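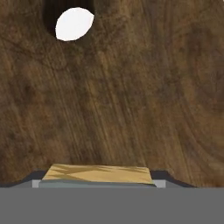 You're lifting pads because the tip is too small, came the comment under my last entry, go to a wide chisel and turn the thing down. I grumbled at that for a whole evening (I like my little pointy tip!) and then tried it, and okay, fine, whoever you are, you were right.

So the Macaraeg station went back on the bench tonight with the fat chisel in it, and the old Trorimeo tuner board came out of its bag again. I set the dial to 6, where before I'd been up near the top of the scale and leaning on it like I was trying to iron a shirt. The ground pins still fought me. They go into a great big sheet of copper and it just drinks the heat, but with the wider tip I could feel the solder let go instead of sitting there turning gray and crusty. Two seconds, a little fresh solder to get it moving, pump, done. I went down the whole left side that way and only had to go back for one of them!

The pump is another story. It's the blue one I picked up at the shop in Drurlow back in April and the spring is already going soft, so you have to cock it twice and hope. I pulled it apart at the kitchen table and it was packed with little solder crumbs, plus a long gray curl that must have been in there since the first week. Cleaned it, put a dab of grease on the seal, and it's better, though it still makes that wheezy noise. I'm not buying another one this month. I've said that before, I know.

Also ordered braid, the 1502 from Fusgate, after using the 1563 for ages and never liking it. The 1563 is wider and I kept telling myself wider was better (see above, chisel tip, so maybe I have a theory now) but on these tight rows it touches three joints at once and makes a mess of two of them. The narrow stuff should be here next week. Fusgate shipping is slow but they do pack things nicely.
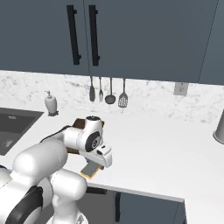
Page last changed: 7 September 2023

Back after dinner. I put the new capacitors in, all of them, and checked the stripe on each one before soldering and then again after, which is silly timing but it makes me feel better. One was in backward. Out it came, and the hole cleared on the first pull of the wheezy pump, so I take back some of what I said up there.

Flux everywhere, of course. I scrubbed the bottom with alcohol and an old toothbrush and it went cloudy white the way it always does, so I did it over with a clean rag and that got most of it. The traces near the edge connector look all right under the magnifier. One pad is a bit loose, left over from my hot and heavy days, and I ran a bit of wire from it to the next spot along just in case.

Haven't powered it up. It's late and I'd like to meter the supply rail first with fresh eyes, and I can't find the good probes anyway, only the ones with the cracked lead. Tip's tinned, station's off, window's still open to let the smell out. The resistor marked 1045 on the parts list is still missing from my kit, so tomorrow I'll go through the coffee can and see what's in there.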